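Keeping an old computer going when you're not a computer person - a thread, and a long one, so put the kettle on

1/ A few of you asked how I'm still typing on the same desktop I had when the kids were at primary school, so I said I'd write it all down. I'm no expert. I ran a haberdashery counter for most of my working life and the most technical thing in the shop was the till. But I've picked up a fair bit over the years, mostly by getting it wrong first. 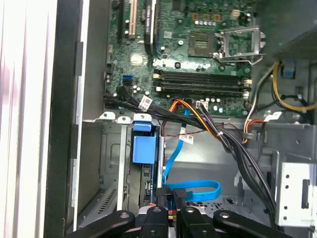

2/ So, where to begin. The thing that got me started was a quote. My old machine had gone slow - and I mean go-and-hang-the-washing-out-while-it-starts slow - and the shop in the plaza told me it was finished and I'd need a new one. I went home in a right mood about it, because all I do is email, the family photos, the garden club newsletter and a bit of genealogy of an evening.

3/ My neighbour over the back fence told me to try Maddocks, the little repair place behind the bakery in Selton. They had a look while I waited, asked what I used it for (the plaza shop never did) and said it wanted more memory and a new drive. I'd braced myself for a lecture and came away with a handwritten list and a vanilla slice from next door.

4/ That was a good few years back now, and it set me off. I started reading, I started asking questions at the counter, and after a while they let me do the simple jobs myself and ring up if I got stuck. I got stuck plenty.

5/ First lesson, and I'll put it near the top because it matters more than all the rest: back up your photos before you touch anything. Then do it again onto something else. I keep 2 copies, one in the hall cupboard and one at my sister's place. There are 3,478 pictures in the family folder and a good many of them are my mum's slides that I scanned one at a time over a very wet winter. I am not doing that again!

6/ Second lesson. Turn it off at the wall and pull the plug out before the side comes off. Yes, every time, even if you're only having a peek. And whatever you do, leave the power supply closed up. That's the metal box the power cord goes into. It can hold a nasty charge even when it's unplugged, and if it's crook you replace the whole thing or you let someone who knows do it.

7/ Dust. Oh, the dust. We're on a gravel road with a paddock across the way, and the first time I opened mine up there was enough fluff in there to stuff a cushion. I use a soft paintbrush and a can of compressed air, and I do it out on the back verandah. Hold the fan still with a finger while you blow it out so it doesn't spin like mad. Don't use the vacuum cleaner, I know it's tempting.

8/ I give it a clean every November, before the hot weather comes. It's in the kitchen diary along with the gutters and the smoke alarm. If you've got a cat or a long-haired dog, I'd go twice a year.

9/ Memory was the first part I changed on my own, and I was shaking like a leaf. Find out exactly which kind your machine takes before you spend a cent. They have a little notch, and the notch sits in a different spot depending on the type, so the wrong one won't go in. If it doesn't want to go, stop. When it's the right one it does need a firmer push than you'd expect, and then the clips come up and click. Lovely sound.

10/ I paid $25 for mine second-hand. Second-hand memory has been perfectly good to me, but I wouldn't buy a second-hand hard drive for anything I cared about.

11/ Swapping the old spinning drive for a solid state one made the biggest difference by a mile. I pressed the button, turned round to get my glasses, and there was the desktop waiting for me. I rang my sister to tell her and she thought somebody had died, I was that worked up.

12/ A word about screws. Get an egg carton. Screws from the side panel go in one hole, screws from the drive in another, and you write on the lid with a texta which is which. I did one job without the carton and spent the rest of the afternoon on my hands and knees with a torch and a fridge magnet.

13/ Take photos as you go as well, before each cable comes out. You'll swear blind you'll remember where the skinny little ones went, the ones for the power button and the front lights, and you won't. I've got a whole album of cables on my phone. My granddaughter found it and asked me if I was all right.

14/ The little battery! This one catches people out. If your computer keeps forgetting the date, there's a flat round battery on the main board, the same shape as the ones in bathroom scales, and it's probably flat. Check the number stamped on it and get the same again. I put up with the wrong date on my emails for months before I asked at Maddocks, and it was sorted for the price of a coffee.

15/ Things I leave to them: anything to do with the processor. There are ever so many tiny contacts under there and they're very easily bent or mucked up, and then there's the paste, and getting the cooler back on evenly. I've watched it done and I can follow what's happening, but I haven't got the hands for it these days. There's no shame in paying for that bit.

16/ Software next, and I'll keep it short, as I can hear some of you nodding off. Take off the programs you don't use. Have a look at what starts up when the machine does - mine had a printer program for a printer I gave away years ago. And if the operating system is too old to get updates, please don't do your banking on it.

17/ I went over to Linux on the spare one in the sewing room. It took me 20 minutes to install and then a week to stop looking for things in the wrong corner. It does the newsletter beautifully. It won't talk to my old embroidery software, so the old laptop stays in the cupboard for that.

18/ Parts, for those who asked. I try Maddocks first, then Eten online if they haven't got it. Eten are slower with the post than they used to be, but they pack things properly and they answered a very silly question of mine very kindly. I had one keyboard from Pustska that lost its space bar inside a month, so I'll leave you to make up your own minds there.

19/ Now, when is it time to let go? I've had to say goodbye to one. If the board itself has failed on an old machine, it's hardly ever worth chasing another. Keep what's still good: memory, drives, the fans if they're quiet, cables, screws (egg carton again!). I've got a shoebox of bits under the bed in the spare room and I've dipped into it more often than I'd like to admit.

20/ The rest goes to the e-waste cage at the Selton tip, on the left past the green waste. Don't put it in the kerbside bin. Take the drive out first if it's had your tax or your banking on it. I've heard of people putting a drill through theirs, but I just hang on to mine in a biscuit tin with the lid taped down.

21/ Someone's just asked in the replies whether laptops are the same. Some are, a bit. The older ones often have a little door underneath for the memory and the drive. Plenty of the newer thin ones have the memory fixed in for good, so look yours up by the model number before you get the screwdriver out. The screws are tiny too, you'll want your good glasses and a decent lamp.

22/ And someone else wants to know about the noise. If it's a rattle that comes and goes, check there's not a cable brushing on a fan. If it's a steady roar, clean it out and see. If it's clicking, and it's got a spinning drive, stop reading this and go and back up your photos right now. I'll wait.

23/ I'll do another thread on scanning slides if there's interest, as I've got opinions about that too. For now the dog's standing at the door with her lead in her mouth, so I'm off round the oval. Pop your questions underneath and I'll get to them after tea.

Posted July 2021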